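Ticket: Intermittent loss of wired network, workroom bench drops
Site: Prostholm, second floor
Opened: 2025-10-06
Priority: Normal
Status: Closed, monitoring
Equipment: Prara 24-port access switch, Sisow wall controller, Pandey patch panel

Reported problem

Wired connections at the workroom tables drop for a few seconds and come back without user action. Wireless is not affected. File copies to the shared drive fail partway with a timeout. Users on the same floor but on the other side of the corridor have no complaint. First noticed after the April recabling, but not reported until now.

Initial checks

Pulled the switch log. Ports 9 through 16 show link down / link up pairs. Ports 1 through 8 and 17 through 24 are clean. Longest outage in the log is 17 seconds, most are much shorter. No reboot recorded, switch uptime runs back to the last firmware update. CPU and memory normal. Temperature reading 41 C, inside the limit.

Port error counters cleared at start of work so that anything new would stand out.

Checked the DHCP scope. Lease pool has 64 addresses free. Lease time is the default. No conflicts logged. DHCP ruled out, as the drop is at link level and the clients keep their address when they come back.

Checked speed and duplex. All eight affected ports set to auto on the switch side. Two clients had been set by hand to 100 full. Returned both to auto. This cleared a duplex mismatch warning but the drops continued on the other six, so it was a separate fault.

Step 1: patch cords

Swapped the patch cords on ports 9, 10 and 11 at the cabinet end for new ones of the same length. Left a continuous ping running from each client to the gateway. Drops on all three within the hour. Put the old cords back on 9 and 10 to keep the setup the same as before. Left the new cord on 11, old one had a broken latch.

Swapped the cords at the table end on the same three ports. No change.

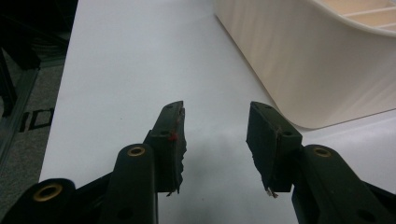 Step 2: horizontal cabling

Ran the cable tester from the panel to the wall outlets. All eight runs pass wire map. Length readings are between 38 and 45 meters, which matches the drawing. Runs 12 and 14 pass with low margin on near-end crosstalk. Opened both outlets. Pairs on 14 were untwisted further back than they should be. Re-terminated 14 and retested, margin is now in line with the rest. Run 12 looked fine at the outlet and was left alone for the time being.

Drops continued on 14 after re-termination. Cabling is therefore not the main cause, though 14 needed the work anyway.

Step 3: moving ports

Moved run 13 from switch port 13 to switch port 20. No drops on it overnight. Moved a known good run from port 3 to port 13. That run started dropping in the morning. The fault stays with the switch port group and does not follow the cable.

Ports 9 through 16 share one internal port controller on this model. Either the controller is failing or something is resetting the group as a whole. Compared timestamps in the log: all eight ports go down in the same second each time. Earlier reading of the log had missed this because the entries come out sorted by port.

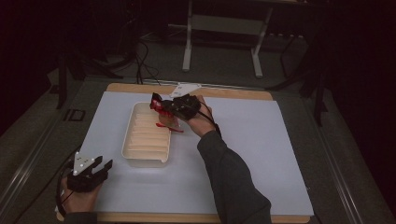 Workroom table, gripper in use over the slotted tray.

Step 4: power

Power over Ethernet is enabled on the whole switch. Only one powered device in the affected group, the Sisow wall controller on port 16. Power log for port 16 shows repeated overload, shut off, retry. Each retry lines up with a drop on the group.

Disabled PoE on port 16 and ran the Sisow unit from its own supply. No drops for the rest of the day.

Enabled PoE on port 16 again. Drops came back. Disabled it again, drops stopped. Repeated once more with the same result.

Step 5: which side is at fault

Tried the Sisow unit on port 22 with PoE on. Overload logged there too, and ports 17 through 24 dropped together. Returned it to port 16 with PoE off. The Sisow unit is drawing more at startup than its class allows.

An overload on one port should not take down its neighbors, so the switch is not handling it correctly either. The release notes for the next Prara firmware list a fix for "port group reset on power fault." Installed it after hours. With PoE on and the same Sisow unit on port 16, the overload is still logged but the other seven ports now stay up.

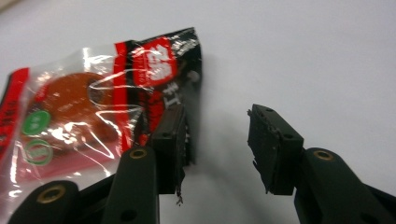
Snack package on the white tabletop.

Resolution

Switch firmware updated. PoE left off on port 16. Sisow unit stays on its own supply until a replacement arrives. Run 14 re-terminated. Two clients returned to auto negotiation. All patching returned to the drawing.

Open items

Replace the Sisow unit under warranty. Request sent, waiting on return number.
Re-terminate run 12 at the Pandey panel end next time the cabinet is open.
Update the cabinet drawing. Ports 15 and 16 are labeled the wrong way round on the sheet inside the door.
Check whether the first floor switch is on the same old firmware.

Monitoring

Error counters on ports 9 through 16 read zero at the last check. Large file copy to the shared drive completed from two of the tables. Reopen this ticket if link down entries appear on more than one port in the same second.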